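The Shallow Bin

A tray with sloping sides is one of the oldest forms of small-parts storage, and one of the least specified. Catalogs list length, width and depth. They seldom list wall angle, floor area or the finish of the inside face, and those are the dimensions that decide how the bin behaves once mixed objects are put in it.

The sheet-metal shop of Lukoševičius, in Dovent, has been bending gray steel bins for bench use for long enough that the paper patterns have been redrawn more than once. The current standard body is cut from 22-gauge sheet. It has a flat floor and walls set at 40 degrees from horizontal. The customers are repair benches, school workshops, a hospital equipment store and a certain number of private households that want something stronger than a drawer organizer.

Floor and wall

In a straight-sided box, parts collect against the walls and in the corners. A thin washer lying flat in a square corner can only be picked up by dragging it away from the wall, and a flat pad or card pushed against the side has no free edge on that side at all. A sloping wall removes most of this difficulty. An object pushed outward rides up the face and presents its edge to the fingers, and a rounded object that has been pushed up tends to roll back down.

The angle is a compromise. A steep wall behaves like a vertical one, with the same trapped edges. A shallow wall is easy to work against, but small items stay on it and the bin loses useful floor for the bench space it occupies. Lukoševičius settled on 40 degrees after trying several angles with the same load of odd parts. Rubber feet and soft plastics stay put on the slope at that setting; smooth hard parts generally slide. Customers who handle mostly rubber can order a steeper wall.

The junction between floor and wall also matters. A sharp fold leaves a line in which thin parts can lodge. A bend with a slight inside radius costs nothing extra at the press brake and is easier to wipe out. The radius should not be so large that the flat area disappears, or cylindrical caps will never come to rest.

Corners are the weak point of the pattern. Four sloping walls meet along four diagonal seams, and each seam must be welded, riveted or folded over a tab. The shop welds from the outside and leaves the inner seam unground. Grinding produces a bright strip which rusts first. Folded tabs are cheaper and are acceptable for dry goods, although fine swarf and sand will find the gap.

Finish

Plain gray steel marks quickly. Fingers leave dark smudges, oily parts leave streaks where they have slid, and cleaning fluid leaves runs if it is allowed to dry on a slope. None of this affects function. Marks do make it harder to see a dark part on the wall, and a bench where black plastic or blackened screws are common should have its bins wiped more often than a bench working with white or brightly colored goods.

Powder coat hides handling marks and chips at the rim. Zinc plate lasts well but reflects overhead lamps, and the glare can conceal clear or translucent objects. Prakach, which supplies bins to libraries and toy-lending collections, sells a matte liner under the name Prulosum for that purpose. It is a thin sheet cut to the floor only. The walls stay bare so that parts continue to slide.

Holding it down

An empty bin of this type weighs little and will travel across a smooth tabletop when parts are pushed against the far wall. There are three usual remedies. Screws through the floor are permanent and leave heads standing where parts should lie. Rubber feet are adequate for light work but raise the bin slightly, and a raised bin drums. Clamps at the rim are quick, leave the floor clear and can be taken off at the end of the shift.

One-handed bar clamps are well suited to the job. The pads should bear on the flange or the upper edge, never on the sloping face, where the load will tend to turn the sheet. With 2 clamps on the same side the bin can still pivot slightly; placing them at opposite corners is better where the bench allows it. Tighten until the bin stops moving and go no further. Thin sheet bows under a clamp long before it fails, and a bowed rim lifts the floor away from the table.

A wooden bench takes this treatment well. The pad bites a little and the joint is quiet. On laminate, place a strip of cardboard under the pad. Cardboard has further uses at the same bench: a flattened carton stood beside the bin gives a plain background, stops parts that leave over the rim, and can be replaced when it becomes dirty. Printing on the carton does no harm.

What goes in

Mixed bins have a poor reputation in stores management, where the normal advice is one part number per container. The advice is sound for stock. It does not cover the objects that have no part number, and every bench produces these: the cap from a tube, a molded handle from a discarded casing, a case for a disc nobody has claimed, a child's building block that arrived in a box of returns. They have to lie somewhere until a decision is made. A shallow metal bin with a flat floor keeps them visible in the meantime.

The first rule is a single layer. Once one object lies on another, the lower one is effectively filed. The second is mixed height with some clearance: a flat pad near the front, a standing cap or a stud-topped block behind it, a wedge or curved piece where it can be turned over. Strongly colored items will look after themselves. Black on gray and clear on gray need the open floor.

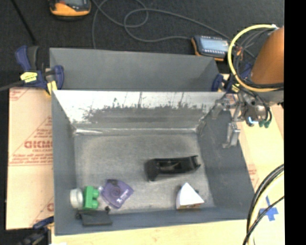
Sarita Tomar wrote to us that the single-layer rule is the only one her bench has kept, and that the rest depends on how often the bin is emptied. Her interval is 20 working days. Anything still in the bin at the end of it is assigned a labeled drawer or discarded, and no item is carried over into a second period. She added that a longer interval was tried first and produced a bin which was always full, with the same objects in it.

Her figure agrees with what the Dovent shop hears from repeat customers. Bins returned for straightening are commonly returned full, and the contents tend to be the same: caps, wedges, broken molded parts, toy pieces and flat rubber or plastic pads of forgotten origin. The shop tips these into a bag and sends them back with the bin.

Clearing procedure

Clearing a mixed bin goes faster in a fixed order. Flat items come out first. They are the most likely to be overlooked against the floor, and with them gone the remaining objects can be pushed freely. Cylinders and caps are next, picked upright where possible. Blocks and wedges follow. Irregular curved pieces are left until last, as they can be lifted by whichever edge is exposed and do not need room around them.

Clusters should be separated before anything is lifted. Objects lying against each other in a corner are best moved toward the center with the side of the hand. Pulling one item from a tight group generally brings a neighbor partway up the slope, from which it will slide back to a different position.

Do not tip the bin to empty it while small parts remain. The slope that makes picking easy also lets parts leave quickly, and light caps travel farther than expected.

Gaurav Jaiswal keeps almost 40 bins in service across two rooms at Dovent and has abandoned lids for all of them. Lids were used as shelves, and whatever was set on the lid blocked access to the contents. His bins are stored nested when empty, with a sheet of paper between each pair. Bare sloping walls nest tightly enough to bind – two bins left together through a humid August had to be separated with a mallet and a block of wood.

Ordering

State the floor dimensions first, then the wall angle, then the height of the rim. Giving only the overall size leaves the floor to be calculated, and a steep, deep bin may have the same outline as a shallow one with half the working area. Ask for a hemmed rim if the bin is to be handled frequently. Ask for a plain flange if it is to be clamped, as a hem gives the pad a rounded surface to sit on.

The standard body is supplied without feet. A replacement floor liner should be cut slightly short on all sides so that it lies flat inside the bend radius, and should be taken out for washing at each clearing.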